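Equipment Planning at the Kadstead Handling Laboratory
Feb 22, 2025

The Skutirora Institute has approved a capital request of $228,000 for its handling laboratory in Kadstead. Viktória Csizmadia, who manages equipment planning for the laboratory, discussed the request and the purchasing schedule with the Institute's news office.

The approved amount covers a second two-arm station, spare parts and a service agreement. According to Csizmadia, the arms themselves were the simplest item to price.

"A supplier can quote an arm in an afternoon," she said. "Fingers, cables, mounts and the hours needed to fit them are harder. In our first budget we put all of that on one line called accessories, and we had spent the line by December."

The new budget gives gripper fingers a line of their own. The laboratory works mainly with household and food-service items, and Csizmadia asked for funds to test several finger shapes on woven goods before an order is placed.

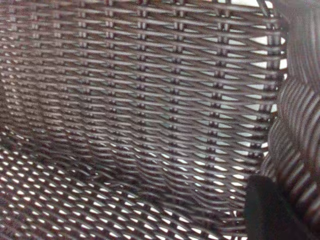 Dark brown wicker weave at close range, with a black gripper finger at lower right.

"Woven material has gaps, and a fingertip can enter a gap," she said. "A thick rolled edge asks for a different opening than a thin rim does. I would like to learn that on a trial set and not on a full order."

Two suppliers were invited to bid. Grireck offered the lower purchase price, with replacement fingers delivered in 27 days. Bailly asked more for the same hardware but quoted 17 days and included on-site calibration in the first year. The review panel scored Bailly at 78 points and recommended it. Csizmadia said that delivery time weighed heavily in the scoring, as a station waiting for parts still takes up floor space and staff hours.

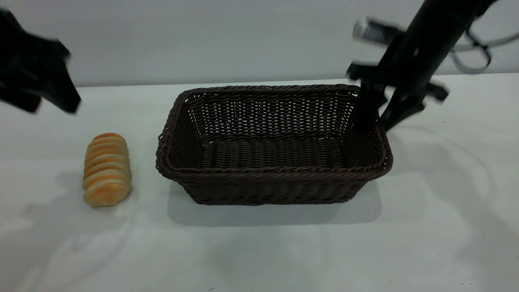
Asked what she would advise other laboratories preparing a first request, Csizmadia returned to the subject of test objects. The Kadstead group now budgets for baskets, trays and imitation food each quarter, and purchases duplicates of any item used in a comparison.

"These are small sums, and they are easily left out of a proposal," she said. "Then a product is discontinued and you can't repeat last year's test. We buy two of everything now, and we keep the receipts with the item."

Cable management will also be paid for separately. Csizmadia has requested that routing be agreed with the supplier before installation, and that the wall behind the station be left plain and free of shelving.

The order to Bailly will be issued once the service agreement has been signed. Questions about the schedule may be sent to the Institute's equipment planning office.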